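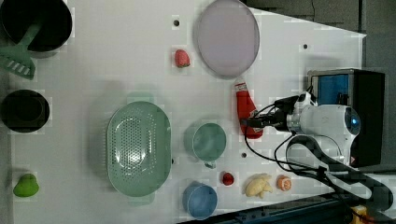

Search tickets Search Advanced Clear

Ticket 933 — label printer drops jobs after Stastia update

Status: open, waiting on vendor
Site: Jotach shop, back office
Product: Drasent print agent

Problem: shipping labels stop partway through a batch. First few come out fine, then nothing. Queue says "sent". No error on the printer. Only since the Stastia update in June. Packing slips go to the other printer and are fine.

Log

8:15 am — restarted printer and PC. Printed a test page ok. Sent a batch of 42 orders, stopped after 3 labels. Same as before.

8:40 — swapped the USB cable, moved it to a port on the back. No change.

9:05 — cleared the queue by hand, stopped the print service, emptied the spool folder, started service again. Batch ran further but stopped agian. Not a fix.

9:30 — checked the Drasent settings. Update had put the timeout back to default and turned "keep connection open" off. Turned it on. Longer batch this time, then it hung.

10:10 — noticed it always hangs on an order with a product picture on the label. Kitchen toy listings mostly. Text-only orders go right through. Picked one of the stuck listings to test with.
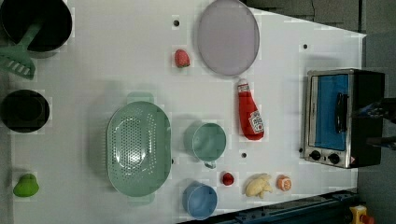 Play kitchen set — colander, cups, spatula

10:25 — removed the photo from that listing, reprinted. Came out. Put it back, hung. Tried 2 other listings with photos, same thing both times.

10:50 — new label template has "include item image" checked. Old one didnt. Unchecked it, saved, restarted the agent. Full batch printed, no stops.

11:20 — second PC (Kong, by the packing bench) still hangs. It keeps its own copy of the template. Changed it there too, had to log out and in before it took. Printing ok now.

Workaround: leave "include item image" off on both PCs. Do NOT hit "sync templates", it brings the checkbox back.

Still open:
- Drasent to say why images stall the queue. Logs sent, took about an hour to get a case opened
- reprint the missed labels from this morning, check against the order list first so we dont double ship
- timeout setting, leave at default for now

Next update when vendor replies.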